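Kaewmanee Royal Posts Set
README, last edited 15 Nov 2025

What it holds
144 captions from public posts by royal households, tagged for tone and occasion. No pictures of the royals are included, only the words.

Where it came from
Venden gathered the captions in July and passed them to Borside for tagging. We were told the choice was random. I doubt it — birthdays and memorial days turn up far too often.

Tags
Three taggers read every caption. The "heartfelt" tag should be treated with care. It mostly marks posts that mention a late relative, and a press office may well have written them. In 18 cases the taggers never agreed, and those are left blank.

Known faults
Deleted posts are missing. Likes were copied once and mean very little. Please don't use this set to claim that one royal is warmer than another. 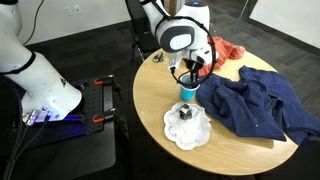
Estden: I'd drop the "heartfelt" tag altogether. We tried it on our own captions and it fired on every anniversary, including one for a bridge.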